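3.2 Bench layout and the storage of small like items

The second part of the study concerned the layout of the bench on which small returned goods are sorted before repacking. Earlier work on returns handling has dealt mostly with shelving, aisle width and the movement of cartons between rooms. The surface of the bench itself has received less attention, although it is the place where small goods are most often put down, mixed with others and mislaid. The term "small like items" is used in this section for goods that can be held between finger and thumb, that reach the bench in batches of one kind, and that differ from one another only in condition or serial number. Earphone cases, watch chargers and memory card holders all fall within this definition.

Observations were made at two sites, the Waltlow returns room and the smaller Alano repair counter. A total of 31 bench layouts were recorded across the two sites, each at the point at which a batch had been partly sorted. The recording scheme was adapted from that of Shukla, who divided a work surface into a near zone, a middle zone and a far zone. Shukla's scheme was designed for kitchen counters and makes no allowance for containers that stand one inside or behind another. A further code was therefore added for stacked and nested containers. Deepak Chauhan carried out the coding for the Waltlow layouts and prepared the notes on which the remainder of this section is based.

Three kinds of container were in common use. The first was the rigid plastic bin with a lowered front, supplied to both sites by Markix in several colours. The second was the flat tray, used chiefly at Alano for items that had been opened for inspection. The third was the original carton, which was sometimes kept on the bench with its flaps folded back. Cartons were recorded less often as the study went on, after the Waltlow supervisors asked that they be flattened on arrival. Bags were not treated as containers for the purposes of coding unless goods were found in them. An empty bag or a loose wrapper was recorded as packing material and assigned to the zone in which it lay.

The lowered front of the bin proved important in two respects. It allowed the contents to be seen from a seated position, and it allowed an item to be taken out without lifting the hand over the full height of the wall. Staff at both sites mentioned the second point in interview. The disadvantage was that items placed in such a bin were seldom arranged. Of the layouts recorded at Waltlow, 20 included at least one bin in which the contents lay in different positions, so that labels or markings on some of them could not be read without turning them over. Where the goods had rounded edges the difficulty was greater, as they tended not to stay upright when a neighbouring item was removed.

Colour was used differently at the two sites. At Alano each colour had a fixed meaning, posted on the wall beside the counter, and the meaning did not change between batches. At Waltlow the meaning of a colour was agreed at the start of a shift and was not written down. The Waltlow practice was quicker to set up and was preferred by experienced staff. It gave rise to more queries when a batch was handed over part-finished, and during February up to 6 minutes of a handover were spent in establishing which bin held checked goods. No attempt was made in the present study to measure the number of items wrongly placed, and the two practices are compared here only with regard to layout.

The code for stacked and nested containers was applied where one bin stood in or closely behind another. Stacking saved bench space but made the lower or rear bin harder to reach, and it was found most often at one side of the working area, where bins waiting to be filled were kept apart from the bin in use. General supplies such as tape, pens and labels had no agreed place at either site. They were usually recorded in the far zone, together with any equipment that had been set down between tasks. It is suggested that a marked strip along the far side of the bench would be sufficient to keep such articles out of the middle zone, and a strip of this kind has since been laid out at Waltlow for trial. 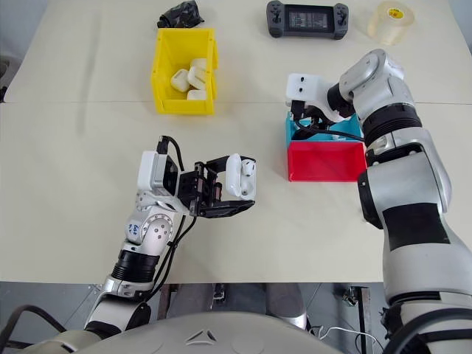 Figure 4. Small like items in an open-fronted bin. The main coding difficulty with goods of this kind is that items in one container may take up several positions at once, and a single entry for orientation is then of little use. In the yellow bin, one white earbud charging case lies on its side, another is tilted and a third stands upright, while a fourth rests against the front wall. The bin was entered under the code for mixed orientation. The cyan and red bins were entered under the additional code, the wording of which covers both stacking and nesting and does not require the coder to decide between them. The crumpled black bag behind the yellow bin was entered as packing material, and the roll of translucent tape as a general supply, in both cases in the far zone.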